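Caderno da oficina, abril, terça

Cheguei às oito e pouco e já estava tudo frio, incluindo a prensa, que ontem ficou desligada no quadro (culpa minha, fui eu que fechei). Enquanto aquecia fui arrumar as sobras de maple e acabei por reler as notas do lote anterior. Que letra a minha! Metade não se percebe.

Ponto da situação: o lote de shapes para a Pondimero vai nas 34 tábuas prensadas, todas com sete folhas e cola da Duggan. A cola nova é mais grossa do que a antiga e agarra mais depressa, por isso tenho de espalhar e fechar o molde sem parar para conversa. Ontem parei para atender o telefone e a tábua ficou com uma bolha junto aos furos do truck traseiro. Foi para o monte das que servem para testar lixas.

O concave está a sair mais fundo do que no desenho. Medi no centro e nas duas pontas, e o desvio é maior no nose. Desconfio do molde da Trisbridge, que já leva muitas prensagens em cima e começou a ceder do lado esquerdo. Meti uma folha fina de cartão por baixo, prensei mais duas e melhorou bastante, mas cartão não é vida para ninguém e quero aquilo resolvido com uma cunha a sério antes do fim do mês. Se alguém pegar na prensa antes de mim: o cartão fica lá, não tirem!
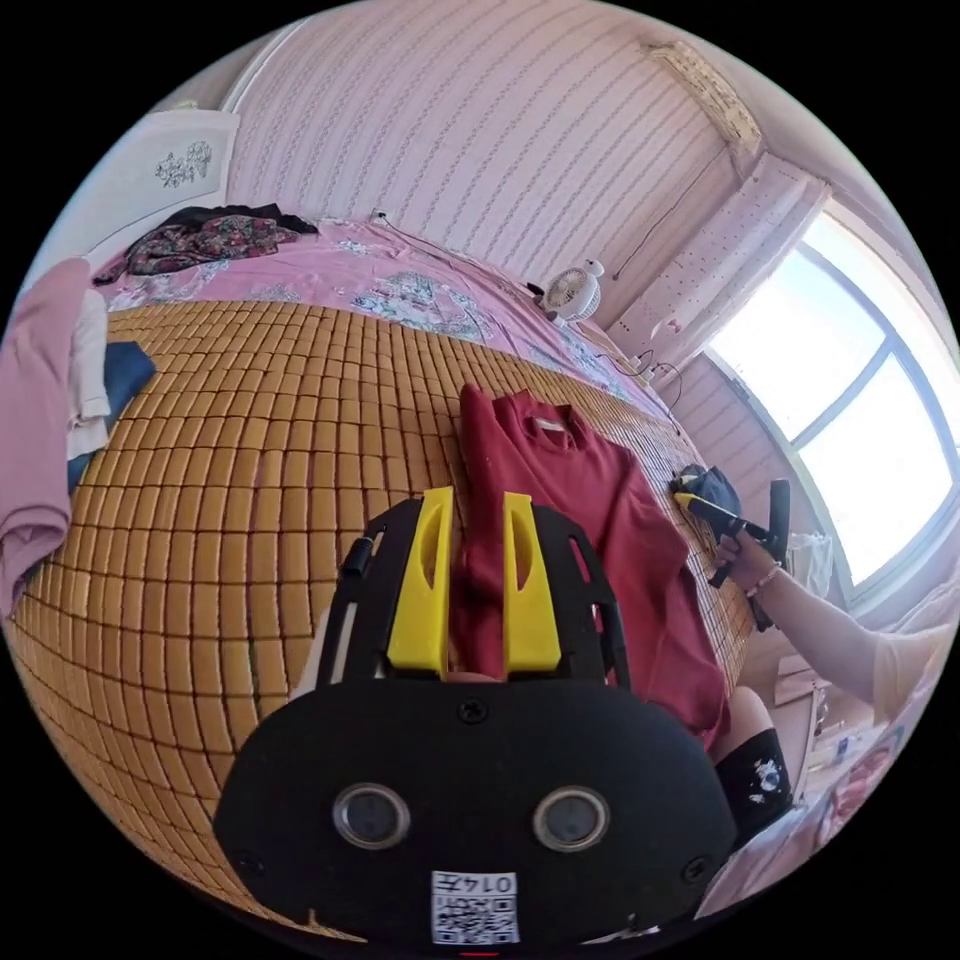 Quanto tempo deve uma tábua descansar depois de sair do molde, antes de ser cortada?

Três dias no mínimo, deitada na estante e com peso em cima. Com a cola antiga eu cortava ao segundo dia e corria bem, só que com esta as tábuas ainda mexem um bocadinho no terceiro, sobretudo se a oficina estiver húmida, e uma que se corte cedo de mais pode ficar torcida para sempre.

Passei a tarde nos furos. O gabarito de perfuração tem uma folga minúscula num dos casquilhos (o da frente, à direita) e isso vê-se logo quando se monta o truck: fica ligeiramente de lado, coisa que quem anda sente no pé passados dez minutos. Troquei o casquilho por um que havia na gaveta e fiz 9 tábuas seguidas sem problema. As outras ficam para amanhã, que a broca já estava a queimar a madeira e não me apeteceu afiar às seis da tarde.

Rodas: chegou a caixa da Vastar, finalmente. Pedimos 500 e vêm em sacos sem etiqueta de dureza, o que é uma alegria, porque as mais moles e as mais duras são exatamente da mesma cor. Vou ter de passar o durómetro numa de cada saco e escrever a caneta. Montei um jogo na minha tábua e fui dar uma volta ao parque de estacionamento lá atrás, e gostei muito, deslizam bem e fazem menos barulho do que as do ano passado. No alcatrão rugoso já não fiquei tão convencido, mas isso também pode ser dos rolamentos, que estavam uma miséria.

Contas rápidas: com o que gastámos em folha e cola, mais as rodas, o lote está em 1029 euros, sem contar lixas nem verniz. É mais do que eu tinha na cabeça. A folha subiu outra vez, e as tábuas estragadas também pesam, claro.

Para amanhã: afiar a broca, acabar os furos, arredondar as arestas das que já descansaram e ver se o verniz fosco ainda presta (a lata está aberta desde o inverno). Falta também responder à Pondimero sobre o gráfico de baixo. Querem a impressão até à ponta do tail e eu continuo a achar que ali desaparece na primeira semana, mas faço uma de amostra e eles que decidam.

Deixei a prensa ligada no quadro.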